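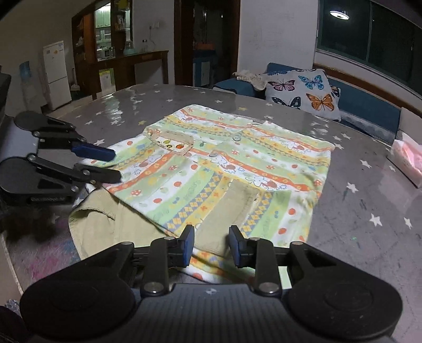 Claltulside Children's Clothing Exchange
Progress Report to the Skedilgate Fund, November

1. Sorting and folding

The exchange received 2191 garments during the reporting period, against a target of 2000. Most were for children under three. Each item is laid out flat on a table, checked at the seams and fastenings, and folded by size before it goes to the shelves.

Printed pieces, such as the striped one with mushrooms, leaves and cartoon animals, are the most requested by families. They also take longer to process. Patches and snap buttons must be checked one by one, and garments with more than one layer do not lie flat until the lower layer has been straightened.

2. Changes to procedure

Folding instructions were revised at the request of Csenge Hegedűs, who coordinates intake. Snaps are now closed before folding, and sleeves are turned in first. Items with missing fastenings are set aside for the Magyar Street mending group.

3. Spending

Funds were applied to shelving, labels and laundry costs. The Vivex laundry contract was renewed on the same terms. No transfer between budget lines is requested.

4. Next period

The target for the coming period is 3000 garments. Storage for winter outerwear remains unresolved, and a proposal will be submitted separately.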